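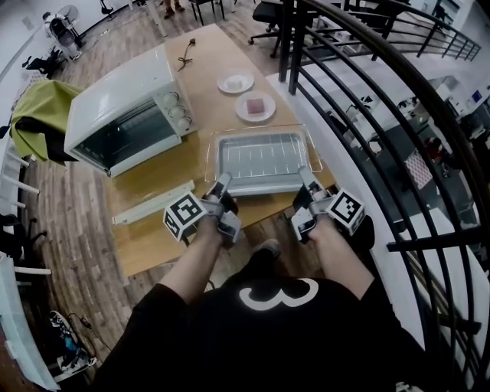

I have become a toaster oven person, and I am going to need you all to bear with me for a while!

For years I thought of them as a thing for reheating pizza in an office kitchen. Then our big oven gave out in September, the repair quote made me laugh out loud, and my friend Usa Wattanapong offered me her old white one with the three knobs on the side. I said yes mostly to be polite. I have turned the big oven on zero times since (it still doesn't work, but I've also stopped calling about it).

What I love most is how small everything gets. One square of salmon. One block of tofu. You put each on its own plate while you get organized, salt them, pat them down with a paper towel, and dinner is more or less planned. With a full-size oven I always felt I had to fill it, so I'd roast a whole sheet of potatoes I didn't want.

The wire rack is the other thing. Please use the rack! I cooked straight on the metal tray for the first month and the bottoms came out soggy every time — tofu especially. Lifted up on the bars, the hot air gets underneath and you get real edges all the way around. I also like to park the tray and rack in a glass baking dish on the table while I load them up, so the drips and the extra marinade land somewhere I can rinse.

My current routine for the two together: tofu goes in first with a little oil and soy sauce, at 400, and gets a head start of 9 minutes. Then the salmon joins it, skin side down, and I start peeking through the glass. Thick pieces take longer, obviously. Apinya Klinhom brushes hers with miso and honey right at the end and it is so good that I've stopped pretending I came up with it.

Clear some space behind the oven, too, and let it cool before you pull the tray out to wash it. Mine gets crumbs in places I didn't know it had.

Next I want to try more than 3 things at once, maybe with green beans tucked along the side, and Wumpini Gbeho swears you can do a very decent small cornbread in one of these. I have the cornmeal. If you've got a pan size that works, leave it in the comments, I'm shopping this week!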